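I spent most of Sunday sorting out dishes, and I have opinions now.

Some background for anyone new. We moved into the Drultstead place in March with far too much stuff for the kitchen. The last apartment had a pantry you could stand up in. The new one has two deep drawers, one tall cupboard and a shelf over the sink that I can only reach on tiptoe. So every plate and bowl and strainer we own has been living in stacks, and whenever I wanted one thing I had to lift out five others first. I put up with it for weeks and then I lost it over a pot lid (long story, the lid is fine, I was less fine).

My plan was simple. Take everything out of one cupboard at a time, put it on something big and pale and flat so I could see what we had, and only put back the things we'd used since the move. I got the clear surface idea from Damián Valdebenito, who I used to work with at Pelent and who reorganized his kitchen so many times that his wife started labeling the drawers out of spite. He told me the mistake everybody makes is sorting inside the cupboard. You shuffle things to the left, you shuffle them back to the right, and you end up with the same mess facing a different way. Get it out where there's nothing around it, he said, and leave a lot of bare space, more than you think you need.

I did think I needed less. I was wrong! Once you can put a bowl down with a good gap on every side of it, you start seeing it as a thing you either want or don't.

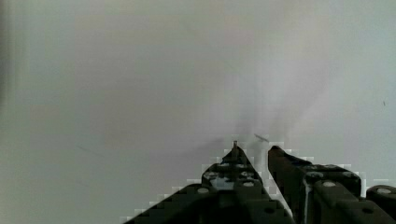

How much clear space do you need before you start sorting a cupboard?

Enough to spread out everything from one shelf without stacking any of it. If you have to stack, do half the shelf, put that half away, and then do the other half.

The tall cupboard went first because it scared me the most. It had the mixing bowls, the Haruna casserole dish my aunt gave us (gorgeous, weighs as much as a toddler), and a whole layer of plastic containers whose lids left for a better life years ago. The containers went straight into the recycling. I didn't even try to match them up. If you've ever sat on the floor trying seven lids on one tub you'll know why.

The bowls were harder. I'm sentimental about bowls. We had a nest of them from my first apartment, all chipped in the same spot, and I stood there holding the smallest one for so long that my coffee went cold. I kept the two I reach for and boxed up the others for my cousin, who's furnishing a place and says she doesn't mind a chip.

Then measuring cups. Why does anyone have this many measuring cups? I kept a metal set and one big jug that goes up to 1000 ml, which is the only one with markings I can still read. The old jug stopped at 580 for reasons I'll never understand, so that one's gone.

I took a break after that and ate toast standing up – the chairs were covered in baking trays by this point – and then went back in for the things that don't belong to any category at all.
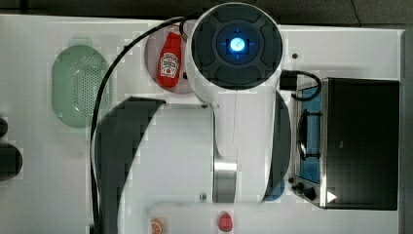 Colanders are where I changed my mind the most. I'd always believed in one giant metal one for pasta and nothing else, and the giant metal one is the reason the bottom drawer never closed. Then I looked at the green oval one with all the tiny holes and thought, well, that would do for nearly everything I cook. Berries, beans, a bag of salad, pasta for two of us. An oval shape slides into a narrow gap where a round one sits there like a hat. So the big one has been moved to the top of the cupboard, on probation, and if I don't climb up for it by summer it's going to my cousin too. I did the same with plates, by the way. The pinkish one is staying no matter what, even though it matches nothing, and yes, I'd parked the ketchup on it. The ketchup was having a moving day of its own, along with every other bottle we own.

Which brings me to bottles. I'd been keeping sauces in three different places, so we kept buying more mustard. They're all together now in a Foneck bin on the lowest shelf, tall ones at the back, and you pull the whole thing out by its handle. The bin cost almost 30 dollars and I winced when I paid, but it's the best part of the cupboard. I've pulled it out several times just to look at it.

Still to do: the shelf over the sink, the spices, and the drawer with the batteries and the birthday candles and the takeout menus from our old neighborhood. I'm leaving that drawer for a day when I'm in a very good mood. If anyone has a trick for storing baking trays upright without them all falling over every time you take one out, please leave it in the comments, because mine are still on the chairs.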